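Divari Kitchen Counter Set - README

Contents
1. What is in the set
2. The counter
3. Object list
4. Drawer notes
5. Labels
6. Known problems
7. Use and credit

What is in the set

Divari is a set of still pictures of one kitchen counter and the things kept on it. It covers small tidying jobs: putting a thing in the drawer, taking it out again, moving a mug, clearing the cutting board. The current release has 57 sequences. Of these, 30 are drawer jobs, 11 are mug jobs, and the rest are mixed.

Each sequence has its own folder with the pictures and a text file called notes.txt. The notes give the job in one line, the things that were supposed to move, and anything odd.

The set was put together by Ivico. The object names were checked against an older household list from Magagula, and where the two disagree we kept the shorter name.

The counter

All sequences use the same counter. It has a white marble-patterned top. The toaster oven stays at the back and is never part of a job. Other items may shift from one sequence to the next, so do not rely on a fixed layout.

The drawer is a loose unit that sits on the counter. It does not slide out of a cabinet. Version 1 of this file called it "the box", and a few older notes still do.

Object list

drawer - light wood, open top, slatted sides
tray - larger than the drawer, raised rim, divider strip
rod - long, black
mug - green, darker green handle
spoon - wooden, long handle, usually kept in the mug
bottle - white and light blue plastic, white cap
clear lid - small loop handle. Could be read as a bowl, see Known problems
cutting board - round, wood
block - small, wooden, tan
mat - round, teal blue
board - rectangular, wood
toaster oven - stainless steel, glass door, two black knobs

Drawer notes

The drawer is the hardest part of the set to label, so it gets its own section.

"In the drawer" means the whole object is inside the four sides when viewed from above. It does not have to lie flat. An object resting on a side gets the label "on edge", even if most of it is inside.

Long objects are labeled by how they lie. Use "along" if they run with the long side, "across" if they run with the short side, and "diagonal" for anything in between. The rod in the picture below is a plain case of "in the drawer, diagonal".
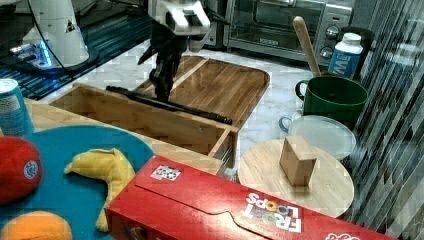

Labels

Each picture has one line in labels.csv. The columns are sequence, picture, object, place and lie. Leave "lie" blank for round things such as the mug and the mat.

Places are drawer, tray, board, mat, mug and counter. If an object sits on another object, use the lower one as the place.

Known problems

The clear lid is called "bowl" in some of the older notes. Search for both.

The round cutting board and the rectangular board are both written as "board" in the place column. A split is planned for the next release.

Use and credit

Free for study and teaching. Please credit Divari and Ivico. The Diker edition has smaller pictures and the same labels.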